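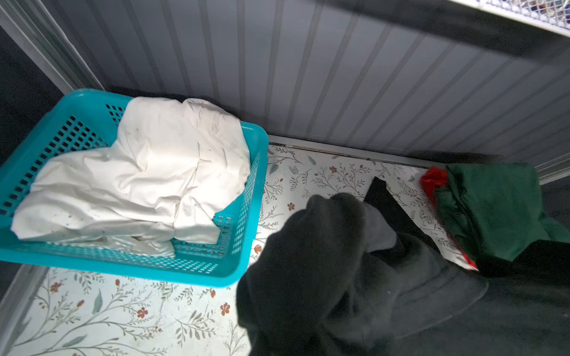
The arm on the black one, with the whites already in their basket.

Sorting bay, first floor, September 2018

Hello again, and sorry for the gap. I've been promising a page about the new arm since July, and every time I sat down to write it somebody needed me on the folding tables. Anyway, we've got it, it works most of the time, and I've got plenty to say!

For anyone new here, I work at Drelley, a linen and workwear laundry. We wash for guest houses, two restaurants and a lot of small places that don't want a machine in the back. There used to be four of us doing nothing but sorting, all shift, standing up. I did it for years and my shoulders can tell you all about it. The arm is from Plarnemine and the software side comes from Holletti, and between them they send us a very patient man called Keegan Tapsell who answers his phone even at lunch (thank you, Keegan).

A bit about what's in the picture up top, for the people who asked. The turquoise basket with the little square holes is for whites, and they get pressed down in there until they bulge over the rim - same as when we did it by hand. You can see some dark specks on the lower left of that lot. Specks go through the second look, and the second look is still a person. It's me, usually.

The black garment is what the gripper is busy with. Black on black, I know, it took me a minute to work out where one stopped and the other started! Dark clothes were the thing we argued about most in the first weeks. Karpenko on the late shift wanted them kept off the arm completely, and I wanted them on it, so we tried it both ways and now they go on.

Over on the right is a dark green cloth with a bit of red poking out from under it. That's my favorite part of the whole picture, to be truthful. A red thing hiding under something else is how you end up with pink pillowcases, and every sorter I've ever worked with has a pink pillowcase story. Mine was a wedding party. We don't talk about it.

And yes, the flowers! Little orange ones with leafy stems, all over the white floor. Three people have asked me where to get it for their kitchen drawers. I don't know, please stop asking.

So what has changed for us? The standing, mostly. I do 3 hours at the bay now and the rest of my shift at mending, and I'm learning to sew a proper hem at my age. We had 1,708 pieces through the bay in our best week so far, with 220 sent back for a second look, and I'd like that second number to come down. The talk has changed too. Four people sorting is a lot of gossip, and two of us pulled up a bench by the mending table so we could keep it going.

It isn't all roses. Breaks used to be when we felt like it and now they fall when a batch ends, which I still grumble about. Pay stayed the same, and I did ask.

More when I get a minute - I want to show you the mending table next, once I've tidied it.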